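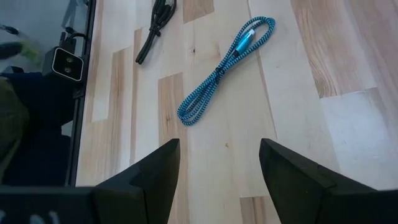
From: Ostap Hladun
Date: Jun 22, 2020
Subject: Re: Cables as a chore task

Grigoris Mavromatis wrote:
> We have had towels, cups and socks on this list. Has anyone tried
> tidying up leads? I have a drawer at home full of them and would
> pay good money for a machine to sort it. My guess is we are nine
> years off. Ostap, didn't you start on this in February?

I did, and your guess may be kind. Picking up one lead that is already coiled and tied is fine. We ran 53 picks at Plostuddale with tied bundles and lost very few. A braided lead is easier than a smooth one, as the fingers get some bite on it.

Take the tie off and it all goes wrong. The arm lifts one strand and leaves the rest behind, or it grips near the plug and the whole coil swings round and opens up. Two leads lying well apart are no trouble. Two that touch get treated as one thing, whatever colour they are.

Coiling from scratch I would not call working at all. A person does it by feel and gives the lead a half twist with each turn. We have no good way to sense that twist yet. The Plestari people say they can do it with two arms — I have only seen their write-up, so I can't say how often it fails.

So for your drawer: it could put tied leads in a box for you today, slowly. You would still have to tie them.

I can send the pick logs if anyone wants them.

Ostap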